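Jobs > Digital > Part-time

Web Analytics and Online Shop Assistant, Ondness

Ondness sells household bits and pieces over the internet and has done so for long enough to have collected an alarming amount of data. We would now like to employ somebody who will read it.

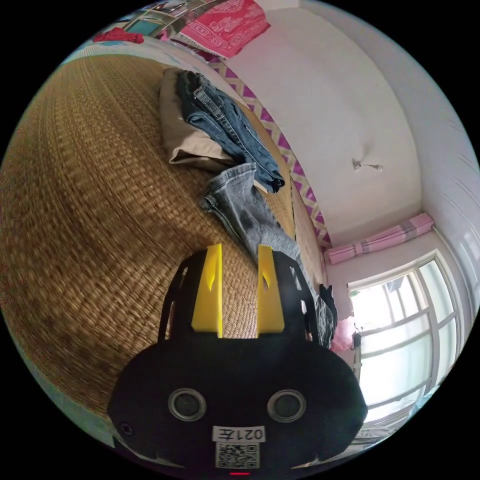
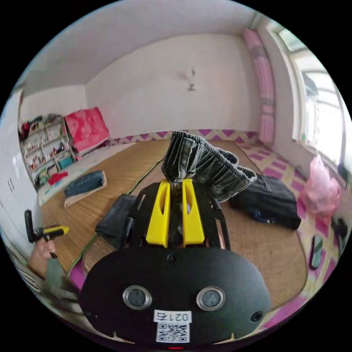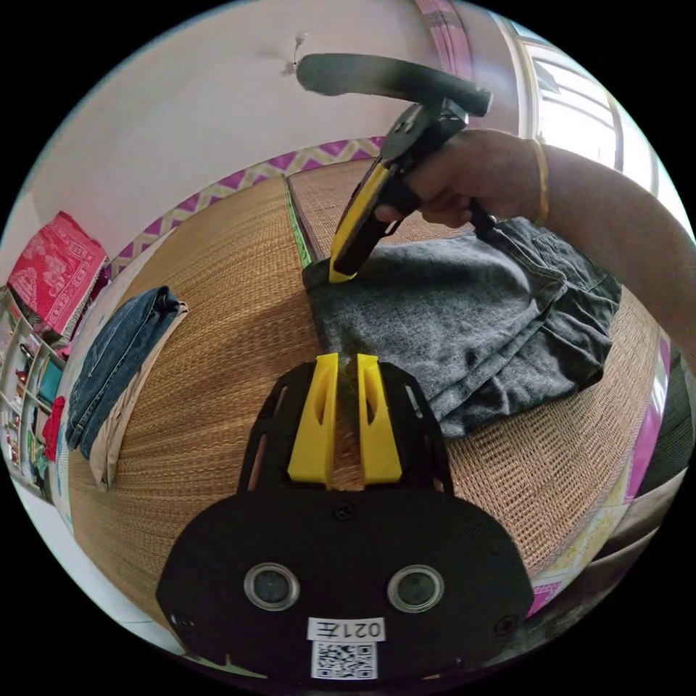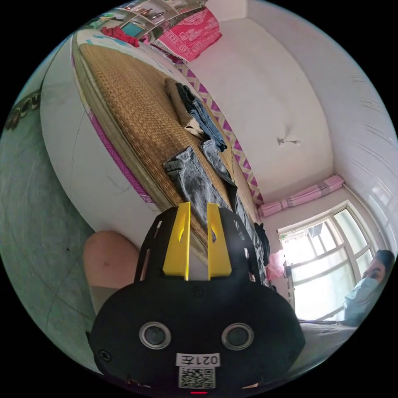 The job is four days a week, split between our office in Seltow and wherever you keep your kettle. You would report to Wubit Kahsay, who runs the online side of the business and has been doing this work herself between other jobs, mostly at lunch.

We have two shops, Wundutura and Bangash. Wundutura is the tidy one. Bangash was built in a hurry by a man who has since moved into beekeeping, and its checkout records every sale under "Other". Your first task will be to find out what "Other" is.

After that, you would:

- check each morning that the tracking still works on both sites, and tell someone if it doesn't
- write a one-page monthly report in words a buyer can follow (the last one ran to a good deal more and contained a pie chart of pie charts)
- look at what people type into the search box and don't find
- test changes to product pages, including the ones the directors are fond of
- clean up our list of 4000 products, several of which are the same mop

You'll need to have worked with website figures before, paid or otherwise. We don't mind which package you learned on. You should be comfortable with spreadsheets and able to say "I don't know yet" in a meeting without going pink. A little knowledge of how web pages are put together would help with Bangash, as would patience.

We don't need a degree, a personal brand or a passion for mops. If your covering letter says you live and breathe data, we will worry about you.

Pay depends on experience and we'll give you the figure before the interview, in writing. There is a pension, proper holiday and a desk by the window – the window doesn't open, but the view of the car park is unbroken.

To apply, send a CV and a short letter to Sewwandi Debnath. Please tell her about one time the numbers turned out to be wrong and how you spotted it. Applications close at the end of September. Interviews take place in Seltow and last an hour, with a small exercise using old sales figures. We reply to everyone, though Bangash customers may find that hard to believe.

Get new vacancies by email. Unsubscribe whenever you like.

© Ondness | Contact us | Back to top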